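About Pernstead

Pernstead is a bathroom ventilation contractor. We design, supply and install exhaust fans, ducting and humidity controls for bathrooms in houses, apartments and small hotels. We do not sell tile, vanities or tubs, and we do not take on full remodels. Most of our work comes from remodelers who need the air side of a bathroom done to code, and from owners who have peeling paint over the shower and want it traced to a cause.

The company was started by Desmond Mbeki and Rajitha Nanayakkara, who had worked together at Adlow on duct layout for multifamily buildings. It now has 20 employees, including two full-time estimators and a sheet metal shop. To date we have completed 3,000 bathrooms.

How we size a fan

A fan's rated airflow is measured under test conditions. Installed airflow depends on the length of the duct, its diameter, the number of elbows and the type of roof or wall cap. We calculate the resistance of the run first and pick the fan second. For rooms up to 100 square feet we size by floor area. Larger rooms are sized by fixture, with separate allowances for the toilet, the shower and the tub.

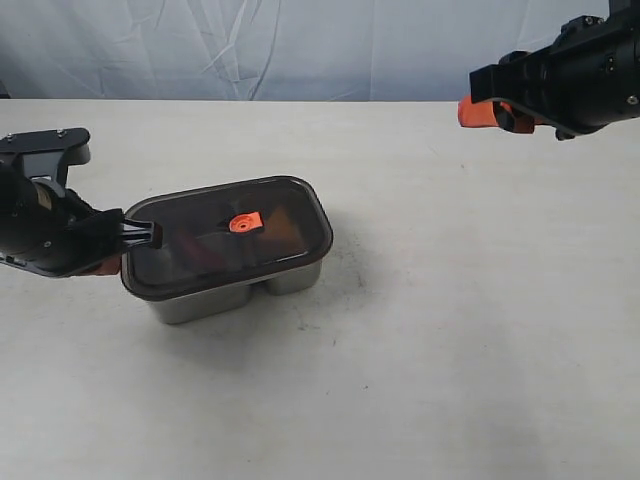
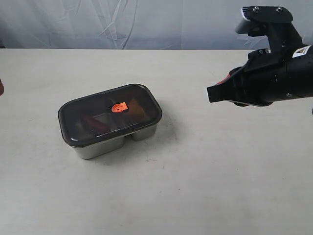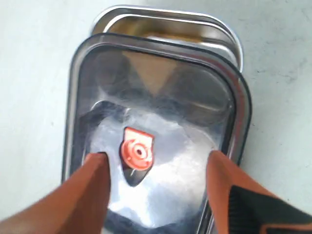
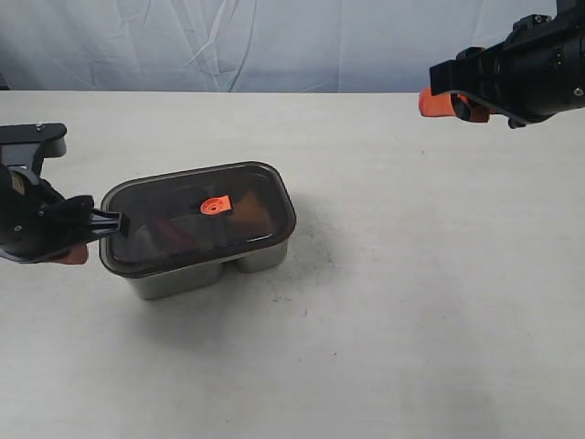 Mei Crenshaw

Ducting and controls

We use rigid metal duct wherever the framing allows it. Flexible duct is limited to short connections at the fan housing and is pulled tight before it is clamped. Ducts that cross an unheated attic are insulated and pitched toward the outside cap. We do not end a duct in a soffit or an attic under any circumstances, and we will decline a job where that is the only route on offer.

Controls are either a timer or a humidity sensor. The sensor is mounted away from the supply register — a dry air stream across it will shut the fan off too early. Wendell Iwasaki runs the controls side and writes the settings sheet left with each customer.

Testing

Every installation is measured with a flow hood before we close the job. If the reading is more than 10 percent below the design figure, we go back into the duct run and correct it at our cost. The reading, the date and the installer's initials are written on a label inside the grille.

Service area and scheduling

Estimates are free within the county. Anas Saab handles scheduling for remodelers and can usually match a rough-in to the plumber's dates. Attic work is not booked in July or August except as an early start, with crews out by noon. Replacement grilles and dampers for the older Haddad housings are kept in stock at the shop counter, as are Revitz timers in white and almond.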